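Skillton's assistant coach on rebuilding a defense in the middle of a season

Skillton gave up too many corner threes in the opening month, and the coaching staff knew it before the numbers did. The fix took until February. We spoke with the assistant coach who runs the team's defense after a Tuesday practice, ahead of the road game at Collado.

The problem, the coach said, started with how the team guarded the side pick-and-roll. Skillton had its center step out level with the screen, which left the weak-side forward to tag the roller and then get back out to the corner.

"That is a long way to run," the coach said. "If your forward is one step late on the tag, he is two steps late on the closeout. We asked players to cover a distance they could not cover, and we did it every possession."

The staff considered switching everything, as Totero does. They tried it in two preseason games and dropped it. Skillton's guards are small, and opponents threw the ball into the post as soon as the switch was made. Help came, the ball went back out, and the shot was the same corner three by another route.

What they settled on was a drop. The center now stays near the foul line, the on-ball guard fights over the top of the screen, and the weak-side forward holds a spot halfway between the lane and the corner. The guard is expected to get back to the ball handler's hip within two dribbles.

"We give up the pull-up from 15 feet," the coach said. "I can live with that shot from most guards in this league. There are a couple I can't live with, and for those we do something else. I won't tell you what it is before Collado."

The change was hardest on the guards. Going over a screen, the coach said, is mainly a matter of foot placement: the lead foot has to be past the screener before contact, with the shoulder turned to make the body narrow. Players who arrive square get hit and stay hit. Skillton now spends about 15 minutes of every practice on that one movement, first without a ball and then live.
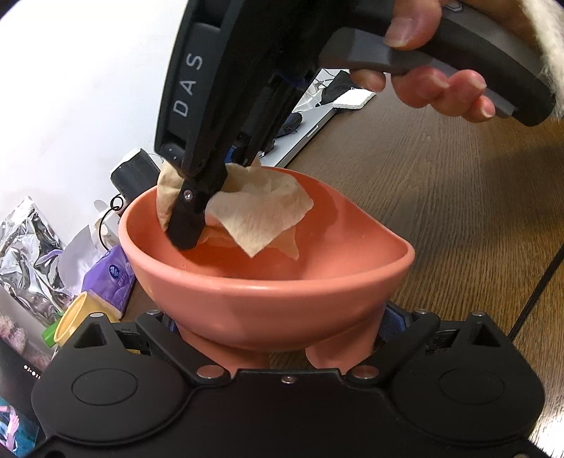 Beige cloth and coral-pink bowl on a wood-grain table.

Fouls went up at first. In the home loss to Plandambridge, the starting point guard picked up his second in the opening quarter and sat until halftime. The bench unit had practiced the new coverage for less than a week, and Plandambridge ran the same action at it until somebody missed an assignment.

"We had one group that knew it and one group that was guessing," the coach said. "I put that on myself. I taught it to the starters first because I wanted it ready for a game. I should have taught all of them at once and waited."

The staff has since cut the number of calls. There were 6 pick-and-roll coverages in the playbook in the fall, and there are now 2, one for ordinary ball handlers and one for the exceptions. The center makes the call out loud before the screen is set. If there is no call, everyone plays the drop.

Rebounding has been a side benefit. With the center near the lane, Skillton no longer has a guard boxing out a power forward after a missed shot. The coach was careful about claiming too much for it, pointing out that the schedule has been lighter since the switch.

"Ask me after the next 5," the coach said. "Three of them are on the road, and Totero shoots well from the middle. They will take the shot we give them. Then we find out if we can leave it alone or if we start reaching for it."

Tip-off at Collado is at 7 p.m. The reserve center, who missed the last game with a sore ankle, practiced in full and is expected to play.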